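Home Organization for Small Spaces
Holloway Community Classes
Handout 4: Clearing a Surface and Keeping It Clear

Welcome back! Last session we got through drawers, and the response was wonderful (I had no idea so many of you were holding on to takeout menus from places that closed). Today we move up to the flat surfaces: tables, counters, desk tops, the lid of the chest freezer if you have one. These are my favorite part of the whole course, and I hope you'll see why by the time we finish.

Why flat surfaces fill up

A flat surface at waist height is the easiest place in a home to put something down. You come in with your hands full, and there it is. Most of what lands there was meant to stay for a minute. Then a second thing arrives and leans on the first, and after that the pile has permission to grow.

I call these things "parked" items, and you'll hear me use the word a lot. A parked item has a home somewhere else and hasn't gone back yet. A "homeless" item has never been given a place at all. The two look the same on a table, but they need different handling, so please learn to tell them apart before you start moving anything.

The clearing method

Pick one surface. If it's a long counter, pick one end of it.

Take everything off. Yes, everything, including the lamp and the fruit bowl! Put it all on the floor on an old sheet, or on the bed if your knees would rather.

Wipe the surface down and let it dry. Then stand back and look at it for a moment. People always laugh when I ask for this, and then they go quiet, because a bare tabletop in your own home is a lovely thing to see.

Now sort what's on the sheet. Parked items go straight home, one armful at a time. Homeless items go into a single box, and we deal with the box at the end. Trash goes out of the room.

Last, choose what gets to live on the surface. My rule is things used there, every day. A pepper mill on the table passes. A stapler on the table doesn't, unless that's where you do your paperwork.

Tall, narrow things

Bottles, tumblers, spray cans, vases and the like deserve a section of their own. They take up very little room on the bottom and a great deal of room to the eye, and they tip when you reach past them. Stand them at the back or against a side, grouped together, in something with a lip. An open wire rack works beautifully because you can see what's in it and crumbs fall through. A shallow tray is fine too. Smooth, rounded containers slide on a slick tray, so put down a square of shelf liner first.

If you own a lot of them, measure the tallest before you buy any kind of rack. I once brought home a rack from Drarnska that was perfect in every way except that nothing I owned would stand up in it. It holds envelopes now and I'm very fond of it.

The homeless box

Go through it the same day. Each thing gets a home, gets given away, or gets thrown out. If you truly can't decide, write the month on the lid and put the box in a closet. Anything still in there in April can go without another look. The Venddale thrift store takes kitchenware in good condition, washed and dry, with lids taped to their bottoms.

Light

Clear a surface in daylight if you can manage it. Strong light from one side shows up every ring, scratch and sticky patch, and it makes pale tabletops look their best once they're clean. In the evening, set a lamp low at one end and you'll get much the same effect.

For next time

Clear one surface at home using the full method. Keep it clear for four days. Write down each thing that gets parked there and where it should have gone. Bring the list, however long it is! We'll use the lists to work out where your home is missing a hook, a shelf or a basket, and that's when this gets really exciting.
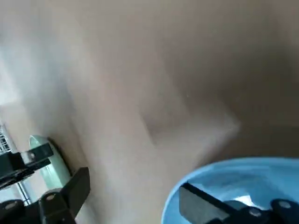

Jastton: I did the kitchen table over the weekend and the list ran onto a second page, nearly all of it mail. Would a basket by the front door count as a home, or am I only moving the pile?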